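Visite à l'atelier Virine : un bras, deux bacs et beaucoup de promesses

J'y suis allé à reculons, un après-midi de septembre, parce qu'on m'avait assuré que « cette fois, ça tourne ».
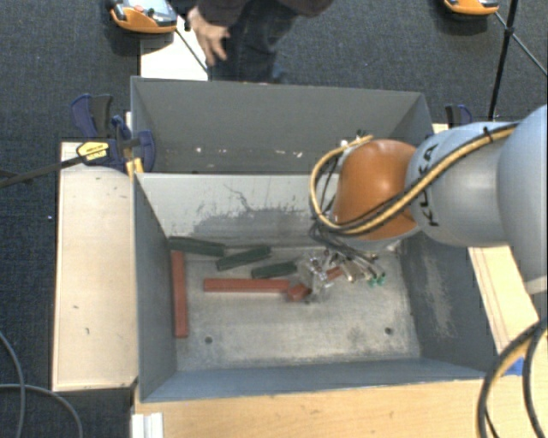 Le projet s'appelle Ciren et occupe le fond de l'atelier partagé Virine depuis l'hiver dernier. L'idée tient en une phrase : ramasser des pièces en vrac dans un bac et les trier, avec du matériel de récupération et du code écrit le soir. J'ai déjà entendu cette phrase dans quatre ou cinq ateliers, et je suis rarement revenu convaincu. Le bras est un KUKA, le nom est écrit en noir sur la partie grise, et on est donc loin du petit robot imprimé en 3D que j'attendais d'un montage d'amateurs. Le reste sent davantage l'établi : des serre-joints bleu et noir pincent les bacs gris, un bout de ruban adhésif bleu traîne sur le bois, et un écheveau de fils sombres descend jusqu'à la pince. Dans le bac de devant, des blocs verts et des barres rouge brique. Pas de boulons gras, pas de chutes de tôle, rien de ce qu'on trouve dans les tiroirs d'un vrai bricoleur. J'ai posé la question d'emblée et elle a un peu refroidi l'accueil.

Indira Raju, qui a écrit l'essentiel du logiciel, m'a répondu que les blocs étaient une étape. Il faut des formes simples pour comprendre les échecs, et quand la pince rate une barre droite, on sait au moins que la faute ne vient pas de la barre. L'argument se défend. Je note quand même que l'affichette de l'entrée annonce un « robot trieur pour l'atelier », sans un mot sur les étapes.

Le bras a été acheté d'occasion à une société de Rolelstead qui vidait ses locaux. Je n'ai pas obtenu le prix. Abbas Tabrizi, qui est allé le chercher avec une camionnette de location, m'a seulement dit que le transport et les câbles avaient coûté 500 euros, et que le reste était « entre nous et le vendeur ». Pour un projet qui se présente comme reproductible à la maison, c'est gênant. Si je veux faire la même chose dans mon garage, la première ligne du budget est celle qui manque.

Il y a un carnet, en revanche, et c'est ce que j'ai vu de plus sérieux. Un gros cahier à carreaux où chaque tentative de prise est notée à la main, avec une colonne pour la position de la pièce et une autre pour la cause de l'échec quand on la connaît. Au jour de ma visite, il en comptait 1 842, dont 967 réussies. J'ai fait le calcul sur mon téléphone : 52 %. Une fois sur deux, en gros, la pièce est levée. Jacobus Naidoo m'a fait remarquer que les premières pages tirent la moyenne vers le bas. Sans doute. J'ai demandé le taux des dernières semaines seules et personne ne l'avait calculé. On m'a promis de me l'envoyer.

Les pièces difficiles, d'après le carnet, sont celles qui longent une paroi. La pince n'a pas la place de passer entre l'objet et la tôle, et le programme abandonne ou insiste trop. « Insiste trop » revient souvent dans la colonne de droite, avec parfois un point d'exclamation. Naidoo voudrait une pince plus fine. Raju préférerait pousser d'abord la pièce vers le centre. Ils en discutent depuis le printemps, et la discussion a repris devant moi sans que je l'aie demandée.

Je leur ai parlé sécurité. Un bras de cette taille dans un local associatif, au milieu de gens qui viennent réparer un grille-pain, cela me paraît mériter mieux qu'une consigne orale. On m'a montré une feuille plastifiée : 2 personnes présentes au minimum dès que le bras est sous tension, vitesse réduite, boîtier de commande à portée de main. C'est correct. J'aurais aimé voir une barrière, elle est « prévue ».

Ce qui me laisse le plus dubitatif est l'usage. Bahman Ghaffari, menuisier et membre de Virine bien avant l'arrivée du robot, m'a pris à part près de la machine à café. Il trie sa visserie à la main en dix minutes, le samedi comme les autres jours, et n'attend rien de Ciren. Il regrette surtout les mètres carrés. Raju, à qui j'ai rapporté la remarque, ne l'a pas contestée. Elle apprend, dit-elle, et trois autres membres avec elle. Présenté ainsi, je suis preneur, et c'est ce que devrait dire l'affichette.

Côté pratique : l'atelier est au bout de la cour, la porte de gauche, sonnez deux fois. L'entrée est libre à partir de 14 heures, le café est payant et mauvais. Demandez à feuilleter le carnet, ils le prêtent volontiers. Pour les chiffres récents, j'attends toujours le message de Naidoo et je compléterai cette page si je le reçois.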